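4.2 Data collection on the disassembly cell

All trials were run on a used desktop tower laid on its side with the side panel off. The tower sits on a slotted aluminum table within reach of the arm, and a parts holder stands to its left. The holder has a place for the hard drive, the processor, the expansion card and the memory module, so that each part can be set down in a known pose. The wrist camera looks along the fingers, and a fixed camera covers the case and the holder together.

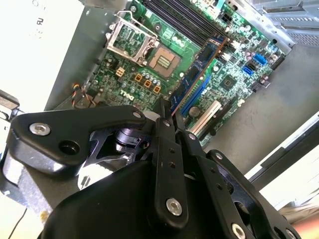
Operators guided the arm by teleoperation. Each episode covers one part and ends when the operator marks it as a success or a failure. We recorded 3,339 episodes in total and kept 2,710 after removing those with dropped frames or a missing end mark. A further 352 episodes were set aside for testing and were not used to tune any threshold. Inger Hjaltadóttir checked the end marks by hand, and the set was frozen on 1/31/24.

Memory modules need a separate grasp routine. The slots are close together, and a small error in yaw brings a finger into contact with the next slot before the module is held. We therefore split the motion into an approach, a contact phase at reduced speed, and a pull along the slot normal.
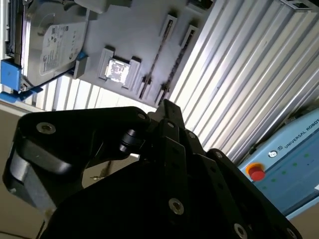

The policy, Protia, takes both camera views and the joint state as input and predicts a chunk of 30 actions. We compare it with Fandell, our scripted baseline, which uses the same grasp poses but replays a fixed path to the holder. Neither method receives force readings.

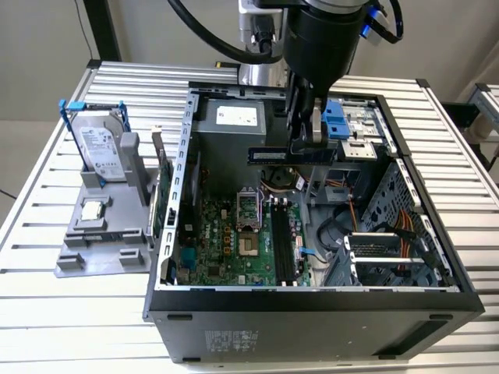

Figure 4. Wrist and fixed camera views of the disassembly cell.

Failures are grouped by the phase in which they occur. A module that leaves the slot but slips before placement is counted as a transport failure, even if it lands in the holder. Episodes stopped by the operator for safety are counted as failures of the phase in progress.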